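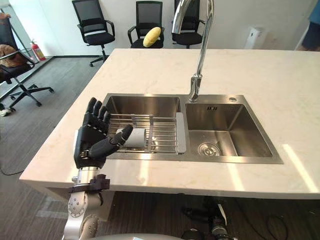
Water Use in Shared Kitchens
Term project, Zerkdale Community College

Our group wanted to know how much water goes into washing dishes by hand. We asked 95 households in Rudwood to keep a log for one week in March. Four dropped out.

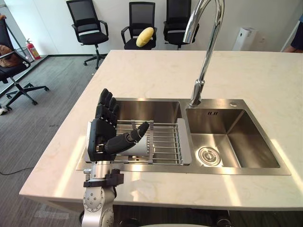 Running the tap the whole time was the most common habit, and it used the most water. Households that filled a basin first used less. A double-basin sink like the stainless steel one in the photo lets people wash on one side and rinse on the other, but many logs showed only one side in use.

The highest weekly total was 414 liters. Meter readings were taken by the households, so small errors are likely.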